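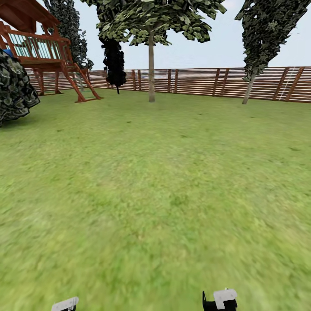

Re: Can they do the garden yet?

Over on the Trurkgate list someone wrote:

> Is anything out there ready to tidy a back garden? I don't mean mowing, I mean picking up after the kids. I'd pay 170 quid tomorrow.

Not yet, I'm afraid! We've been running the Jalex arm in a simulated garden since August – lawn, slatted fence, playset, a few trees – and out of 372 goes at picking a toy up off the grass it managed 53. Grass is horrid stuff for it. Zou's kitchen version does far better, but worktops are flat and don't have shrubs. I'd still do the real garden myself (ten minutes, with a bucket).

Has anyone tried the Drinitlow grips on soft ground? I'd love to borrow a pair – happy to pay the postage.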